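Lining a booth with wallpaper – matching the repeat at the corners?

Home > Walls and Floors > Papering

Posted by pulport_jen, November 10, 2018

Three walls, an orange damask sort of pattern on off-white in diagonal rows, silver corner posts and a grey marbled top. I'm fairly pleased with it but I can't stop looking at the corners. Opinions please!

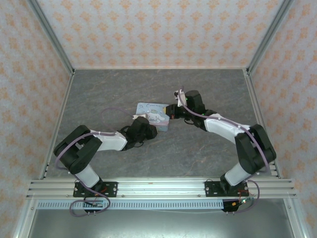

Reply 1 – tirkix302

I like that! The orange is a lot but the grey calms it down. What did you stick it with? I've got a cupboard to line in March and I've been putting it off, mainly because the last time I papered anything small I got paste in my hair.

Reply 2 – mossy_skirting

Not for me, sorry. Lovely paper in a hallway, but in something that small a big repeat goes a bit dizzy. I'd have done the back wall in it and the two sides plain. And with diagonal rows you'll always see the join in a corner, however careful you are.

Reply 3 – pulport_jen

@tirkix302 ready-mixed tub paste, the Lamrani one, brushed on the wall and left for a few minutes. Cost me 19 quid and I've got most of it left, so shout if you want to know how it keeps.

@mossy I did think about plain sides! I had one up for a day and it looked like I'd run out of paper, so down it came.

Reply 4 – half_a_roll

Disagree with mossy. Same paper all the way round is what makes it feel like a proper little room. The posts help too – your eye stops at the metal and doesn't go hunting for the match. I wouldn't touch the corners.

Is the top real stone or a vinyl? I used a Mistanex sticky-back on a shelf and it lifted at the front within a month.

Reply 5 – mossy_skirting

Posts do help, I'll give you that. Still think it's busy. If you ever redo it, start from the middle of the back wall and work outwards, then at least both sides are wrong by the same amount.

Reply 6 – pulport_jen

Ha, I started from the left like a fool. Might have a go with the leftover roll, might just leave it alone and have a cup of tea. @half_a_roll will start a separate thread on tops, I've got questions of my own about edges.

Reply 7 – tirkix302

Yes please to how the paste keeps. Mine always grows a skin.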